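Section 4. Changing the covers and making up the room

Please read this section through once before you start, as one or two of the steps are much easier if you know what is coming next. You will need a clear half hour, an empty laundry bag for the covers you take off, and somewhere clean to put the cushions while you work. A chair will do very well, and so will the top of a chest of drawers if you have wiped it first.

The Cokuso cover set can be used on most sofas with a straight back, and the Flikwood pillow covers go with it or with anything else you already own. We have never believed that a bedroom has to match. A starry sofa cover, a flowery bedspread and a blanket with hearts on it can live together quite happily, and they make the room a pleasure to walk into.

4.1 Taking off the old covers

1. Lift all the cushions and pillows off the sofa and the bed.
2. Fold back any blankets and lay them to one side.
3. Run your hand along the back of the seat and take out anything that has slipped down there. Coins and hairgrips are the usual finds, but do look out for pencils.
4. Untuck the sofa cover from the back first, then from the arms, and draw it towards you.
5. Shake it out of doors or over the bath before it goes in the laundry bag.

Caution: Do not pull the cover off by one corner, however tempting it may be. The seams along the arms take all the strain and may open.

4.2 Fitting the sofa cover

1. Spread the clean cover over the sofa with the printed side up and the label at the back.
2. Line up the middle of the cover with the middle of the seat, and let both sides hang evenly.
3. Push the spare cloth well down behind the seat with the flat of your hand, working from the centre outwards.
4. Smooth the arms last. A few small creases will drop out by themselves once people have been sitting on it for a day or two, so please don't feel you have to iron them.

Note: If the sofa stands against a wall, bring it forward a little before you begin. Two people make this a good deal easier on the back.

4.3 Plumping and placing the pillows

Pillows suffer more than anything else in a bedroom. They are leaned on, slept on, sat on and hugged, and after a while the filling creeps down to one end and leaves the corners limp and folded over. A few minutes' attention each time you make the bed will keep them comfortable for a good long while. 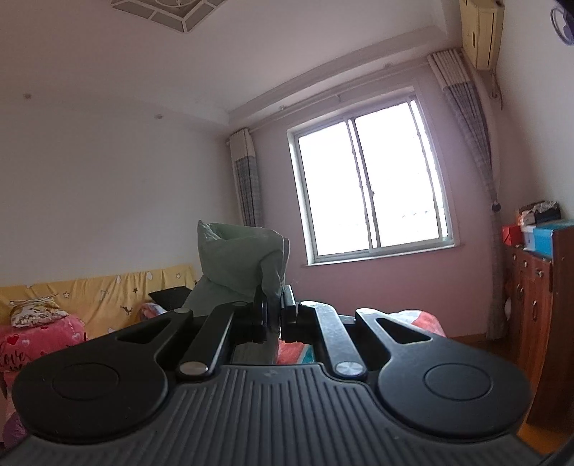

Start with the pillow you use most, as it will want the most coaxing, and take the others in whatever order you like.

1. Hold the pillow by two opposite corners and shake it firmly several times.
2. Turn it and do the same with the other two corners.
3. Lay it flat and press out the folds from the middle towards the edges.
4. If one corner still flops, reach inside the cover and ease the filling up into it with your fingertips.
5. Stand the larger pillows at the back and put the smaller cushions in front of them, where their patterns will show.

Caution: Do not beat pillows against a wall or a door frame. The filling breaks up into lumps, and no amount of shaking will put that right.

4.4 Blankets and things to put away

Gönül Değirmenci, who wrote the first version of this guide, liked to keep one blanket over the end of the sofa all year round, and we have kept her advice. Drape it loosely so that it can be picked up with one hand on a chilly evening in January. Spare covers can be stored in a clear plastic bag, which lets you see the pattern without unpacking everything.

Note: Make sure covers are thoroughly dry before you bag them, and keep all plastic bags well out of the reach of babies and small children.

For washing instructions, please turn to Section 5.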